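What I learned from 956 examples with two cups

February 5, 2021

I promised in my last post to write something about the collecting work, and then I did not write for a long time. The reason is simple, I was collecting. At Plerine we are a small group, and when the examples have to be recorded, everybody takes a turn at the controls. My turn was longer than I expected.

The project has the name Zulley. We want one policy that can handle simple table tasks with two arms: pick up a cup, move it, put it into another one, give it from one arm to the other. A person drives both arms by hand and the computer saves everything, the joint positions, the opening of the fingers and the video from all the cameras. Later the network looks at all this and tries to do the same. So the quality of the policy depends very much on how I behave when I am tired, and this thought was not comfortable for me.

We have now 956 examples in the set for the cups. I want to explain how one of them is made, because when I started I could not find this written in a simple way. 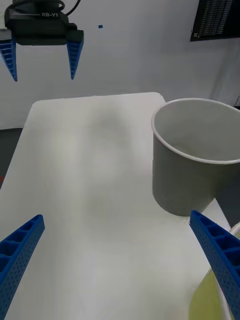 First I bring the arms to the start position and open the fingers. The start position is not exactly the same every time. In the beginning I was very proud that I could return to the same place with high precision, and this was a mistake. The policy trained on those examples was good only from that one place. If the arm began a little more to the left, it went down beside the cup and closed on air. Now we have a small script that proposes a different start for each example, and I must follow it even when it looks ugly to me.

Then I place the cups. For this we also have a list, but I am allowed to change it if a cup would be out of reach. After this I press the pedal, wait one breath, and begin to move. The waiting is important. If I move at the same moment as the pedal, the first part of the motion is lost and the example begins in the middle of something.

The grasp itself I do with one finger inside the cup and one outside, at the rim. I tried to take the cup around the body too, but paper is soft, and in my hands this way went wrong more often. The soft fingers forgive a lot, but they also hide mistakes. A grasp can look fine from one side and be very weak, and I notice it only when the cup begins to turn in the air.
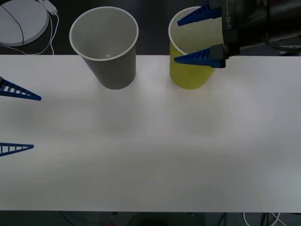
About speed we had a long discussion. My colleagues who play video games drive fast and with many small corrections. I drive slowly and stop often to look. Both styles are in the data, and for some weeks the policy had a strange habit of stopping before the grasp, as if it was thinking. I am quite sure that it learned this from me. We cut the long pauses from 3 of the older sessions and the habit became weaker, but it did not go away completely. Now I try to decide where I go before I press the pedal.

Another thing is the labels. After every example I must choose one of 4 words: good, slow, repaired, failed. "Repaired" means that I made an error and corrected it inside the same example. At first I deleted these, I was ashamed of them. Then we trained one time with them and one time without them, and with them the policy was clearly better at trying again after a missed grasp. So please do not delete your repaired examples. Keep them with the right label and decide later.

For the sorting of the recordings I use Fotura, a small viewer that we wrote ourselves. It shows all the camera videos together and I can mark the beginning and the end with two keys. It is not beautiful, and it crashes when a file has no sound track (there is never a sound track, so I had to fix this on the first day).
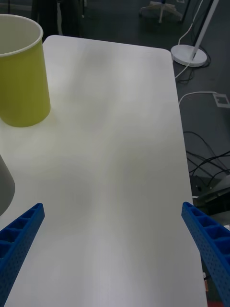 Is it better to record many examples of one task, or a few examples of many tasks?

For our size of project, I would begin with one task and vary it a lot - cup places, start positions, light, the person who drives. When the policy can do this task from most places, add the next one. We tried the opposite way first, and we had many tasks which all worked a little, and we could not understand why any of them failed.

In March we will move the whole setup to the room in Wallner, where the windows are bigger. I am a little afraid of the sunlight on a white table, but it will be good for the data. Before that I want to record the handing over from the left arm to the right arm, which I still do badly. My left side is always late. I will practice it tomorrow without recording, and then write down which start positions gave me the most trouble.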